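Home Features Research Industry Archive Subscribe

Teaching a gripper when to let go

Most published work on robot grasping ends at the moment the object leaves the table. The release is treated as the easy half of the job: move to the target, open the fingers, back away. A group at the Misthorpe laboratory has spent the past year on that second half, and its results suggest that a good share of the failures blamed on poor grasping begin with poor release.

The task is simple to state. Small electronic modules have to be moved between a plate and a lidded container without being dropped, tipped or dragged. The parts are light, awkwardly shaped and easy to scratch. A module released two millimetres too high will bounce and roll. Released too low, it is pressed into the surface, and the fingers carry it sideways as they open.

The usual remedy is a force sensor in the wrist. The Misthorpe group chose to leave it out. Its method, called Anorora, works from wrist camera images and the position of the finger motor alone. A network trained on recorded demonstrations predicts, at each step, how likely it is that the held part is already supported from beneath. When that figure has stayed high for several steps in a row, the fingers open, slowly at first and then at full speed.

The training set holds 1,515 demonstrations, all made by human operators guiding the arm by hand. Of these, 1,200 were used for training and the rest held back for testing. No attempt was made to remove clumsy examples. The group argues that a hesitant placement, in which the operator lowers the part, stops and lowers it again, tells the network more about contact than a smooth one does. When the hesitant runs were taken out in a separate trial, the rate of dropped parts went up. 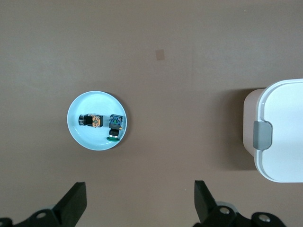

Anorora's support estimate depends heavily on what the camera can see just before contact, and shadow turns out to be the most useful cue. As a part comes down, its shadow closes in on its lower edge, and the network appears to follow that gap. The cue is weaker where other shadows compete with it. A pale blue plate throws only a thin dark line along its right side, but a large white container lays a broad, soft band across the brown tabletop to its left, and a part lowered into that band has little contrast left to offer. Shape matters as well. A module lying on its side, lens barrel to the left, presents a long outline that changes little as it settles, while one standing on a round green base has a small footprint and a high circuit board, and a slight tilt at the top shows up early in the image. The group had expected the upright pose to be the harder of the 2. For detecting contact it was the easier, although it remained more likely to topple after a bad release.

Lighting was the main weakness. With the overhead lamps dimmed, the network became cautious and held on to parts for too long. It seldom dropped them, but the cycle time rose to a level that no production line would accept. Training on images with altered brightness recovered part of the loss. Changing the colour of the tabletop had a smaller effect than expected.

A comparison was run against a conventional controller from Drollix, which opens the fingers at a fixed height above a measured surface. Over 1,000 placements on a level table, the two were hard to separate. The difference came when the plate was swapped for a deeper one without the controller being told. The fixed-height method released every part too early, and the learned one adjusted without further training. Set-up time favours Drollix by a wide margin — it can be running within the hour, where Anorora needs several days of recording.

The work leaves out any case in which the part is hidden from the camera by the fingers themselves. Flat components, held close between the fingertips, fall into this group, and so do most connectors. A second camera mounted to one side is being tested at Misthorpe, along with a version of the network that takes motor current as an extra input. The training code is due to be released under the name Haddad in June, with the demonstrations to follow once the recordings have been checked.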